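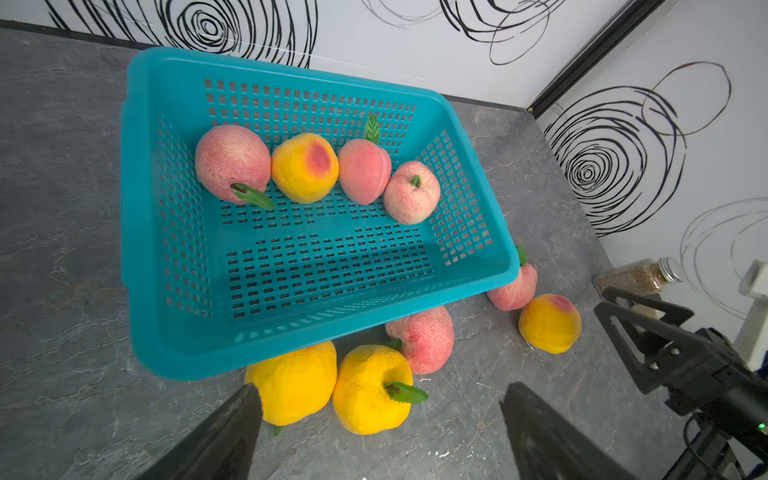 Capítulo 3. Recogida y colocación de la fruta en cesta

Departamento de Economía Doméstica, Lebrun. 24 de enero de 2024

3.1 Objeto del capítulo

Se trata en este capítulo la colocación manual de fruta de hueso en recipientes ventilados. Las prácticas emplean melocotones artificiales, que conservan la forma y permiten repetir el ejercicio. Las operaciones con fruta fresca se estudian en el capítulo 5.

3.2 El recipiente

La cesta de paredes y fondo perforados favorece la circulación del aire entre las piezas. El borde grueso y redondeado facilita la sujeción. Para las prácticas se recomienda una cesta rectangular de plástico, apoyada sobre una encimera lisa y despejada de utensilios. El modelo Lusska, citado en ediciones anteriores, puede sustituirse por cualquier otro de proporciones semejantes.

3.3 Orden de colocación

La primera hilera se forma junto a la pared más alejada del operador y se completa antes de iniciar la siguiente. Cada pieza se toma por los costados, sin tirar de la hoja ni del pedúnculo, y se deposita sin dejarla caer. La fruta pendiente permanece delante de la cesta, al alcance de la mano.
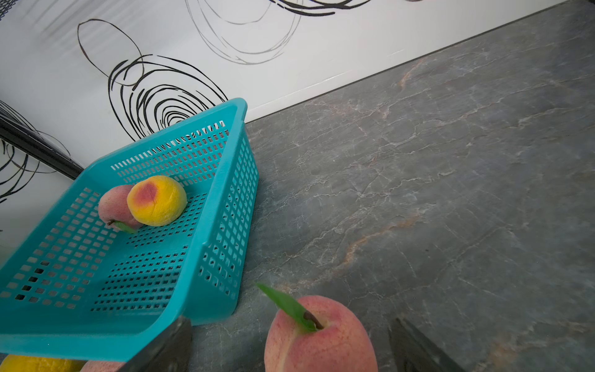 ¿Conviene que las piezas se toquen dentro de la cesta?

Se admite el contacto lateral, siempre que no haya presión. En fruta fresca madura debe dejarse una separación mínima o intercalar papel.

3.4 Distribución final

Completada la hilera del fondo, se ocupa la mitad delantera. Las piezas deben quedar en una sola capa y por debajo del borde. Si una rueda, se corrige su posición antes de añadir la siguiente. Las hojas se orientan hacia arriba o hacia el hueco libre, de modo que no queden aplastadas.
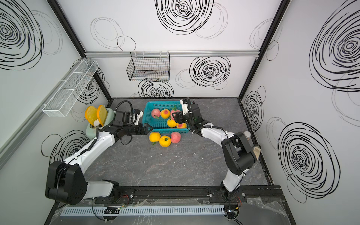 Según Zuvberg, la capa única desaprovecha la altura de la cesta, y con fruta firme podría añadirse una segunda si se interpone una lámina flexible. El presente manual mantiene la capa única en todos los ejercicios de este nivel.

3.5 Términos empleados

Pedúnculo: rabillo que une el fruto a la rama.
Chapa: zona rojiza de la piel, de extensión variable.
Hilera: serie de piezas alineadas con una pared del recipiente.

Última actualización: mayo
© Ediciones Nirport. Contacto | Volver arriba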